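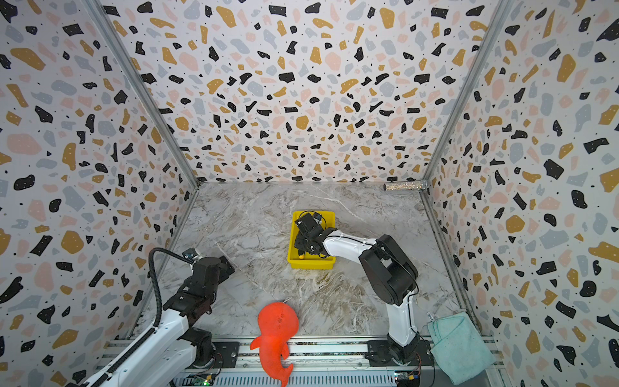

Search products Go

Home Storage Lodging Supply Support Contact

Prekano Lockable Storage Case for Guest Lodging

The Prekano is a lockable case for adult guests who bring legally purchased cannabis products to a hotel room, rental cottage or campground cabin. It is supplied by Trultitz to lodging operators and is also sold to individual customers. The case holds flower, pre-rolls, edibles and small accessories in their original packaging and keeps them out of the reach of children while guests are away from the room or asleep.

Many lodging operators now allow possession on the property while continuing to prohibit smoking indoors. The Prekano is intended for properties of this kind. It does not replace child-resistant packaging, and products should remain in the containers in which they were sold. 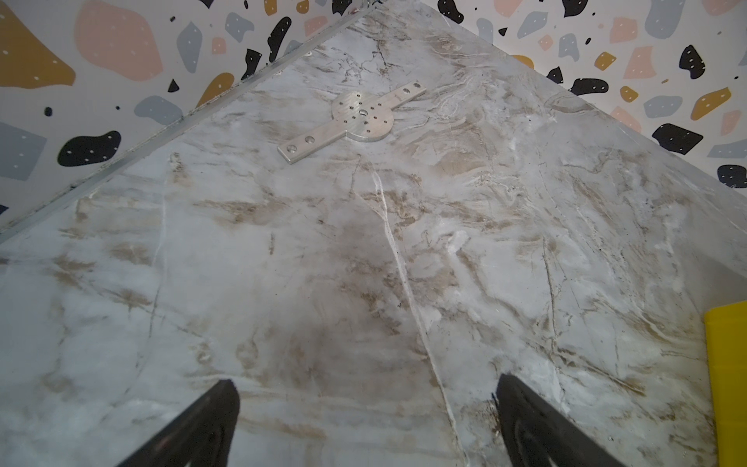 Marble-patterned tabletop, pale gray with tan veining and a thin white vein.

Construction and lock

The shell is rigid and the lid closes against a replaceable gasket that limits odor. The lock is a keyed cylinder. Each case is shipped with 2 keys, and lodging operators may order a master key for use by management only. Master keys are not sold to individual customers.

The interior has a removable divider. The lining wipes clean with mild soap and water. Solvents and bleach should not be used, as they shorten the life of the gasket.

A steel tether is available separately for properties that wish to secure the case to a closet rail or bed frame. The tether deters casual removal – it is not a burglary rating, and the case should not be used for cash, passports or prescription medicine.

Ordering

The case is offered in the Standard size and in the Parsa size, a lower version made to fit inside a nightstand drawer. Buyers should measure the drawer before ordering. Cases opened and used by guests cannot be returned for reasons of hygiene. Unused cases may be returned in the original carton.

The limited warranty runs for 2 years and covers the lock, hinge and shell. Gaskets are treated as wearing parts and are excluded.

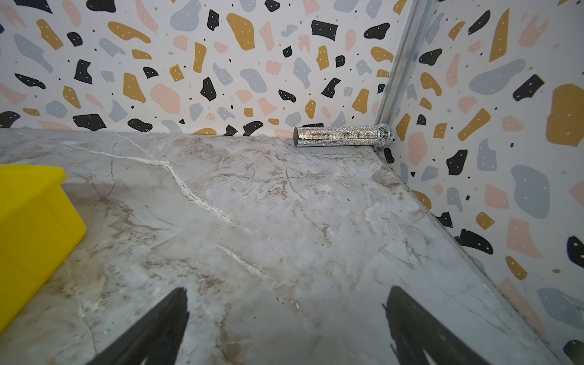 Text: Manouchehr Talebi, Lodging Supply, Trultitz
Last updated Thu 9 December

Notes for lodging operators

State and local rules on cannabis differ, and they change. Operators are responsible for confirming what is permitted on their own property, including on balconies, porches and shared grounds. Trultitz does not provide legal advice.

A printed card is packed with each case. It states that the contents are for adults of legal age, that the key should be kept by an adult, and that the case must be emptied at checkout. Operators may request the card file and add the name of the property and a telephone number for the front desk.

Items left in a case after checkout should be handled under the property's written policy. Staff should not mail cannabis products to a departed guest.

Replacement gaskets, keys and dividers are ordered through Support. Please have the number stamped under the lid available.

Comments

Abbas Nikzad
We bought the Parsa size for our cabins in June. It fits the drawers but only with the divider handle facing the back. Please add that to the page.

prestex_lodge
Can cases be keyed alike? We have a duplex unit and would want 2 on the same key.

Trultitz Support
Keyed-alike sets can be arranged for lodging accounts. Please state this on the order form, as it cannot be changed after shipping.

lakeside rental
Gasket holds odor well enough in a closet. Less so in a hot car.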